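How Clothes Get Sorted and Folded

By the Nishad Young Readers desk
June 2025

Every piece of clothing you own gets handled many times. Someone washes it, dries it, sorts it, folds it and puts it away. Then you wear it and the whole thing starts over. These pages explain the part in the middle, when clothes go from a pile to a stack.

What is a fabric?

Clothes are made from fabric, which is another word for cloth. Most fabric is made from yarn, and yarn is made from fibers. A fiber is a very thin thread, sometimes thinner than a hair. Cotton fibers come from a plant. Wool fibers come from sheep. Polyester and nylon fibers are made in factories.

There are two main ways to turn yarn into fabric. Weaving means crossing yarns over and under each other, like a basket. Jeans and most dress shirts are woven. Knitting means making loops and pulling more loops through them. T-shirts, socks and sweaters are knitted. If you look at the inside of a T-shirt with a magnifying glass, you may be able to see the tiny loops.

Knitted fabric stretches more than most woven fabric. When you pull on it, the loops change shape. When you let go, they mostly go back.

Why does cloth flop?

A book stays the same shape when you pick it up. A shirt does not. Fabric is thin and it bends in every direction, so it takes the shape of whatever is under it. Pick a shirt up by the sleeve and the rest hangs down. Drop it and it lands in a heap. Drop it again and the heap looks different.

This makes clothes harder to handle than boxes or cans. Before you can fold a shirt you have to find its parts: the neck, the two sleeves and the bottom edge, called the hem. In a heap, those parts may be hidden inside the folds.

Thick clothes act differently from thin ones. A winter jacket has an outside layer, a lining and often a filling that holds air. It makes big, round folds. A thin blouse makes small, sharp ones.

Folds and wrinkles

A fold is a place where cloth bends over. A wrinkle, or crease, is a bend that stays after you flatten the cloth. Wrinkles form when fibers are bent and pressed for a while. Heat and water make it easier for many fibers to move, and when they cool and dry they hold their new position. That is why a damp cotton shirt left in a ball gets very wrinkled. It is also why an iron works. The iron heats the fibers and presses them flat, and they cool in that shape.

Cotton and linen wrinkle easily. Wool and polyester wrinkle less.

Sorting before washing

People sort laundry into groups. Dark clothes such as navy, black and brown often go together. White and pale clothes go in another group. Some dyes come loose in water, mostly the first few times a thing is washed, and loose dye can turn a white sock gray or pink.

Some clothes are dark and light at the same time. For these, read the label first. If the label says nothing about color, cold water is the usual choice.

What the label says

Most clothes have a small label sewn into the neck or a side seam. It tells you the size, what the fabric is made of, and how to care for it. If a shirt says 100 percent cotton, all of the fabric is cotton. If it says 69 percent cotton and 31 percent polyester, the two kinds of fiber were blended.

The care part often uses pictures. A tub of water means washing. A square means drying. A triangle means bleach, and an iron shape means ironing. A picture with an X through it means do not do that.

New clothes may also have a card tag, called a hang tag. It gives the price and the name of the store or the maker. Take it off before you wash the clothing.

A class that sorted a lot of coats

In December the lower grades at Plirneck School collected winter clothes for the Nevville coat drive. They took in 866 pieces. The children worked in groups at long tables. One group checked pockets, one group closed zippers, and one group folded. Each table could finish around 18 jackets before it ran out of space and had to carry them to the shelves.

The folding group found that jackets stacked better when the hoods were tucked in first. They also found a bus ticket, many tissues and a spoon in the pockets. 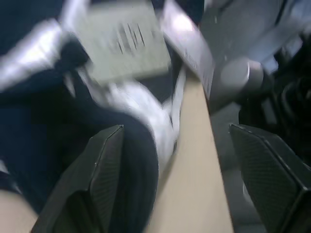 Why should you close a zipper before you fold a jacket?

A closed zipper keeps the two front sides together, so the jacket lies flatter and is easier to fold. It also keeps the zipper teeth from catching on other clothes in the pile.

How to fold a jacket

You need a flat surface that is bigger than the jacket. A table, a bed or a clean floor will do.

1. Empty the pockets.
2. Close the zipper or the buttons.
3. Lay the jacket face down and smooth it with your hands from the middle toward the sides.
4. Fold one sleeve straight across the back. Do the same with the other sleeve.
5. If there is a hood, fold it down over the sleeves.
6. Bring the bottom up to the top.
7. Press gently to let some air out.

Thick jackets will not stay very flat. Put them at the bottom of a stack, with thinner things on top. If you fold a jacket with shiny strips on it, try not to bend the strips sharply. Some of them can crack.

Folding or hanging?

Sweaters are usually folded. On a hanger, their own weight can pull the loops longer, and the shoulders may get bumps. Dress shirts are often hung up so they do not crease. Coats can go either way. A coat you wear every day belongs on a hook, and a coat you will not need until next winter can be folded and stored in a dry box.

Make sure clothes are dry before you store them. Damp cloth in a closed box can grow mold, which leaves spots and a bad smell.

Words to know

Fiber: a very thin thread that yarn is made from.
Hem: the edge of a piece of clothing, folded under and sewn.
Lining: a layer of fabric on the inside of a coat or jacket.
Seam: the line where two pieces of fabric are sewn together.
Crease: a line left in cloth after it has been bent or pressed.

Next in this series: How Buttons Are Made

Contact Nishad Young Readers | Copyright Dota Learning Pages | Back to top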